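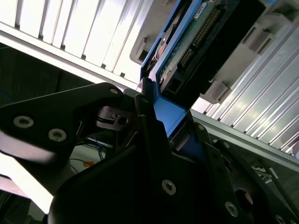 The Level at Genville

Print this story | E-mail this story

The gauge house at Genville stands on the east bank of the Mussa reservoir, 28 steps below the road. The night reader goes down at ten and comes up at six. Her duties are listed on a card inside the door. Read the staff gauge every hour. Read the float recorder every hour. Enter both figures in the book. If they differ by more than an inch, telephone the Drusar office.

In eleven winters she had telephoned twice. The first time a branch had lodged in the stilling well. The second time the float had developed a leak and was riding low.

On a Friday in December the staff gauge at one o'clock read 1,278 feet above datum, with the decimal at zero. The float recorder agreed. At two o'clock the readings were the same. This was normal. The inflow was low and the valves at the dam were set to match it.

At three the staff gauge had not changed. The float recorder was down four inches.

She tapped the glass. She checked the well with a flashlight and found no branch. She checked the cable, the counterweight and the pulley, and oiled the pulley, which did not need it. Then she telephoned Drusar.

The duty engineer asked her to repeat the figures. He asked if there was ice. She said there was a skin of ice at the bank, thin enough to break with a boot.

"Which one do you believe?" he asked.

"It isn't on the card," she said. 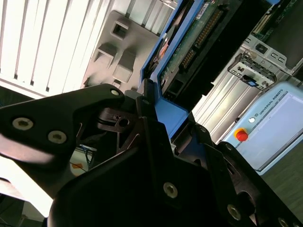 He told her to continue hourly readings and to note any sound. She wrote this down. At four the difference was nine inches. At five it was sixteen. The staff gauge, a painted board bolted to the concrete, still showed the water at the same mark, and when she leaned out and put her hand in, the water was where the board said it was.

The stilling well is connected to the reservoir by a pipe 100 feet long. It opens on the old riverbed, near what used to be the main street of Brimus. The town was flooded when the dam was built. It had 156 houses, a grain store and a pump. Her mother had been born in the fourth house from the pump.

She shone the light into the well again. The water was going down steadily, in small even drops of level, with a pause after each one.

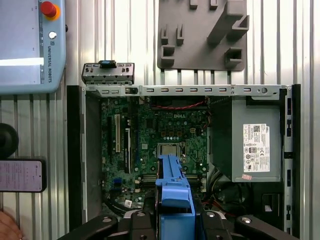
She timed the pauses with the wall clock. Each was roughly nine seconds. She knew the interval. Her mother had worked a hand pump that way all her life, even at the kitchen faucet — one bucket's worth, then a rest.

At half past five the level stopped falling. At six the float had recovered and both instruments agreed.

She entered the figures. In the remarks column she wrote "Drawdown in well, cause not found," and then, under it, "No sound." She looked at the second line for a while and let it stand. The day reader was coming down the steps with his lunch.

Reader comments (3)

millrace: Good, but a blocked pipe would give you a lag in the well. It wouldn't lower it. I read gauges for nine years.

Posted by D.T.: I think that's the point, millrace. Somebody is drawing from the other end.

oldbridge44: Liked the oiled pulley. Is there a second part?

Contact us | Copyright, all stories remain the property of their authors | Back to top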